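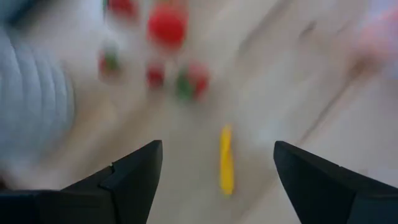 데이터 수집 정례회의 회의록

프로젝트: Tidden (소형 물체 집기·분류 학습)
일시: 12월 둘째 주, 오후 2시 시작
장소: Fament 2층 회의실
참석: Meron Abdella(수집 총괄), Hatsue Sugawara(학습 모델), 윤태경(현장 조작), 배수린(라벨링), 문지혁(장비)
불참: 없음
기록: 배수린

1. 지난 회의 결정 사항 확인

- 손목 카메라 노출값 고정: 완료. 문지혁이 두 작업대에 동일하게 적용함.
- 조작자별 폴더 분리: 완료.
- 실패 에피소드 별도 보관: 일부만 진행. 윤태경 담당분은 분리했으나 야간조 분량은 아직 성공 폴더에 섞여 있음. 이번 주에 정리하기로 함.
- 작업 지시문 통일: 미완료. 안건 4에서 다시 다룸.

2. 수집 현황

현재까지 저장된 에피소드는 3,880건. 이 중 라벨 검수를 마친 것은 과일 모형 집기 작업뿐이고, 천 위에 놓인 물체 작업은 검수를 시작하지 않았음.

Meron Abdella는 수량보다 배치의 다양성이 문제라고 보고함. 빨간 물체들이 한데 모여 있고 노란 물체 하나가 그리퍼 쪽에 떨어져 있는 배치가 자주 반복됨. 조작자가 물체를 손으로 다시 놓을 때 습관적으로 비슷한 자리에 두는 것으로 보임.

Hatsue Sugawara는 현재 모델이 노란 물체에는 잘 접근하지만 빨간 물체가 가까이 붙어 있으면 어느 것을 집을지 정하지 못하고 위에서 멈춘다고 설명함. 배치 편중의 영향인지 색이 비슷한 탓인지는 아직 구분되지 않음.

논의 결과, 다음 수집분부터 에피소드 시작 전에 Pop(배치 지정 도구)에서 나온 위치표를 따르기로 함. 위치표를 건너뛴 에피소드는 메모란에 '임의 배치'로 적음.

3. 손목 카메라 영상의 흔들림

배수린이 검수 중 확인한 내용을 공유함. 그리퍼 손가락은 선명한데 그 너머의 물체와 바닥이 대각선으로 번진 프레임이 많음. 노란 물체는 모양을 알아볼 수 있으나 멀리 있는 빨간색·초록색 물체는 딸기인지 토마토인지 판단하기 어렵고, 화면 구석의 분홍색 물체는 무엇인지 알 수 없는 경우도 있음.

의견은 다음과 같음.

윤태경: 접근 구간에서 팔을 빨리 돌리는 조작이 원인일 수 있음. 하루 할당량을 맞추려다 보면 속도가 올라감.

문지혁: 셔터 시간을 줄일 수 있으나 지금 조명으로는 화면이 어두워짐. 조명을 하나씩 추가하면 가능함.

Hatsue Sugawara: 흔들린 프레임을 모두 버리는 것에는 반대함. 실제로 동작할 때도 같은 흔들림이 생기므로 학습 데이터에 남아 있어야 함. 다만 물체 이름 라벨은 흔들린 프레임에서 붙이지 않는 것이 좋겠음.

Meron Abdella: 에피소드 전체가 흔들린 것과 중간 몇 프레임만 흔들린 것을 나누어 처리하자고 제안함.

결정:
- 물체 이름은 에피소드에서 가장 선명한 프레임을 기준으로 붙인다.
- 선명한 프레임이 없는 물체는 '미확인'으로 둔다. 짐작으로 이름을 넣지 않는다.
- 시작부터 끝까지 흔들린 에피소드는 학습에서 제외하고 원본만 보관한다.
- 접근 구간의 조작 속도 상한은 윤태경이 시험해 보고 값을 제안한다.

4. 작업 지시문

같은 동작에 서로 다른 문장이 붙어 있음. '노란 것을 집어', '바나나를 집어 올려', '바나나 모형 집기'가 섞여 있고, 야간조에는 영어로 적은 것도 있음.

Hatsue Sugawara는 표현이 여러 가지인 것은 괜찮으나 대상 이름이 흔들리면 곤란하다고 함. '노란 것'처럼 색으로만 부른 지시문은 같은 색 물체가 둘 이상일 때 쓸 수 없음.

배수린이 물체 이름표를 작성하고, 문장 끝맺음은 조작자 자유로 두기로 함. 이미 저장된 지시문은 고치지 않고 대응표로 연결함.

5. 천과 바닥 조건

작업면 왼쪽에 하늘색 누빔 천이 들어오는 조건을 계속 유지할지 논의함.

문지혁은 천이 작업 중 조금씩 밀려 에피소드마다 경계가 달라진다고 함. Meron Abdella는 경계가 달라지는 편이 오히려 도움이 된다는 의견. 천 위에 물체를 올리는 작업은 그리퍼 끝이 골에 걸리는 일이 있어 별도 작업으로 분류해야 한다는 점에는 모두 동의함.

천은 고정하지 않고 유지. 밝은 베이지색 바닥 외에 어두운 색 작업면을 하나 더 준비함. 재질은 문지혁이 정함.

6. 다음 수집 목표

- 위치표를 사용한 과일 모형 집기 1,000건
- 빨간 물체끼리 가까이 붙은 배치를 우선함
- 실패 후 다시 집는 동작도 끊지 않고 한 에피소드로 저장
- 천 위 물체 작업은 검수 기준이 나올 때까지 수집 보류

윤태경은 목표 건수에 재시도 에피소드가 포함되는지 질문함. 포함하는 것으로 정리함.

7. 기타

- Idden 저장 서버의 여유 공간이 줄고 있음. 제외 에피소드 원본을 옮길 위치를 문지혁이 알아봄.
- 일요일에 서버 점검이 있어 업로드가 되지 않음. 토요일분까지 당일에 올릴 것.
- 왼쪽 그리퍼 손가락의 체결 상태를 매 교대 시작 때 확인해 달라는 요청(문지혁).
- 야간조 인수인계 양식에 '조명 변경 여부' 칸 추가.

8. 담당 업무

윤태경: 접근 구간 속도 시험, 야간조 실패 에피소드 분리
배수린: 물체 이름표 초안, 지시문 대응표
문지혁: 추가 조명 견적, 어두운 작업면 준비, 원본 보관 위치 확인
Hatsue Sugawara: 빨간 물체 앞에서 멈추는 사례를 모아 배치별로 비교
Meron Abdella: 위치표 배포, 조작자 안내

다음 회의는 속도 시험 결과가 나온 뒤 Meron Abdella가 일정을 공지함.

오후 3시 20분 종료.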